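Notes from the July Meeting of the Calelero Dialogue Circle

An evening about shared water, and what comes next
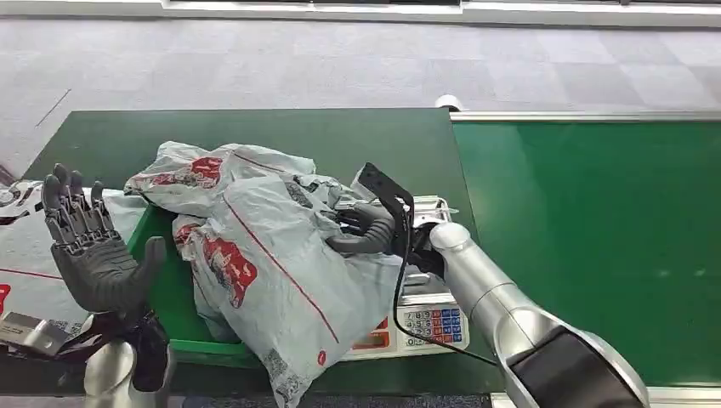
Two villages, one spring

Our guest on 10 July 2019 was Elis Gwynne, who has worked for many years as a mediator in disputes over land and water. She spoke to us about the upper Loren valley, where two communities have lived side by side for a long time and have disagreed for almost as long. They speak different languages at home, they pray in different buildings, and their children go to different schools. But they drink from the same spring, and it was the spring that she wanted to tell us about.

The trouble began when the district office changed the line between the two municipalities. On the map it was a small correction. On the ground it moved the spring, the pump house and a piece of grazing land from one side to the other. The people of the lower village, called Ander, received a letter of one page. There were 223 families who depended on that water, and the letter did not say whether they could continue to use it.

Elis came there first as an observer for a church group. She told us that in the beginning she made the mistake of speaking only with the mayors. Both of them were polite and both of them repeated the same sentences each time. After some months she started to visit the women who managed the water turns, and the conversation became different. They already had a list of who opens which channel and on which morning. The list was older than the border, and it had continued during the worst period, when the road between the villages was closed by stones.

What was agreed

The written agreement has only 2 pages. It says nothing about who owns the spring. Several members of our circle were surprised by this, and Yanling Fu asked if it is not dangerous to leave the biggest question open. Elis answered that she had the same fear. In her opinion a text which decided the ownership would have no signatures on it today. The present text decides the hours, the repairs and the person to call when the pump stops. It must be renewed each September, and both sides complain about this every year, and then they renew it.

She did not want to give us a picture that is too pretty. The grazing land is still in court. A young man from Ander was arrested last winter beside the pump house and was held for nine days, and his family has never received an explanation. Some people in both villages think that the agreement helps the district to forget about the real problem. Elis said she respects this criticism and cannot fully answer it.

Questions from the room

Tobiloba Osagie wanted to know what foreign visitors can do that is useful. The reply was rather strict: come for long enough to learn the names, buy your bread there, and do not promise to bring the matter to your government unless you have an appointment already. She has seen delegations of forty people stay for one hour and take many photographs.

Cuiping Li asked about the schools. For three summers there was a common class in music, but it ended when the teacher moved away. There is an interest to begin again, mostly from the grandparents, which I found touching.

We also discussed the word "neutral." Elis prefers not to use it for herself. She says that she has opinions and the villagers know them well, and she tries to be correct with everyone. Not all of us agreed, and the discussion went on in the corridor until the building had to be closed.

Next meeting

We do not meet in August. In September our speaker is Ita Mac an tSaoi, on the subject of prisoners' families and the right to visit. The place is again the upstairs room at the Shao Center, at half past seven. Please use the side entrance.

Elis left us some copies of the agreement in English translation. If you would like one, write to the circle and we will send it by post. The collection that evening was $121 and goes to the repair fund for the pump.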